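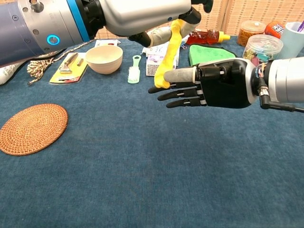
Both hands in the middle of a stretch. The putty is held at each end and pulled out over the cloth.

Guides > Teleoperation > Two-handed tasks > Stretching soft material

Recording a putty stretch by remote control

14 comments | 38 shares

This page covers how to record a two-handed stretch with soft putty, with one operator driving both arms. It assumes your arms are already calibrated and that you have done the pick-and-place guide. If you haven't, do that one first. Soft material is harder than blocks and cups, and you will waste a lot of recordings learning the controls on it.

What you need

Two arms with multi-finger hands, and covers for the fingertips you plan to pinch with. Bare metal or hard plastic tips cut through putty. A table with a plain cloth on it, pulled tight and clipped underneath. Dark blue works well with yellow putty. One lump of putty, kneaded by hand for 2 minutes before the first take. Whatever other objects you want on the table, pushed to the far side so the middle stays clear.

We use the Skirard glove controllers with Netis as the recording software. Other setups will work, but the menu names below are from Netis.

Setting up

1. Put the putty in the middle of the cloth as a short, thick roll. Don't shape it too neatly. The robot should see different starting shapes.

2. Open a new session in Netis and choose Bimanual. Set the episode limit to 200 and turn off auto-trim. Auto-trim looks for long pauses, and a slow stretch looks like a pause to it.

3. Lower the grip force on both hands. Gorazd Babić starts at the lowest setting and goes up one step at a time until the putty stops slipping. If the tips leave deep dents, go back down one step.

4. Check that the cables at the wrists have slack. Turn each wrist through its full range once and watch them while you do it.

Recording a take

5. Bring one hand down and pinch the end of the roll between two covered fingertips. Keep the spare fingers out of the way.

6. Bring in the second hand and take hold of the other end. A full pinch is not always needed. Pressing the end with a thick digit while the slim fingers sit underneath it can be enough.

7. Lift both hands a little, then move one up and away. Keep the other still for the first half of the pull. New operators tend to move both at once and the strip tears near the middle.

8. Stop when the strip is narrow in the middle but still in one piece. Hold for a slow count of three, then lower it to the cloth.

9. Open the hands one at a time. If putty sticks to a cover, rock the wrist gently. Do not shake it.

10. Mark the take as good, torn or dropped. Keep the torn ones in a separate folder. Su-bin Ha uses them to train the tear detector.

Between takes

Roll the putty up by hand and put it back at a different angle. Every tenth take, move the objects along the back as well. Wipe the fingertip covers when they start to feel tacky. Lint from the cloth gets into the putty after a while and it stretches less, so swap in a fresh lump when you see specks in it.

How many takes

Our first set had 700 takes, and 161 of those were torn. The tear rate fell a lot once we slowed the pull. You can get a usable first policy from less, but record with at least two operators, as people pull at very different speeds.

Common problems

The strip sags onto the table: you lifted too little in step 7.

One hand lags behind the glove: close the preview window and try again. If it still lags, restart Netis.

The lower end slips out: press farther in from the end, and check that the sleeve on the digit hasn't rolled back.

Thanks to Selma Karagiannis for testing these steps on the second rig. Folding putty back on itself is covered in the next guide.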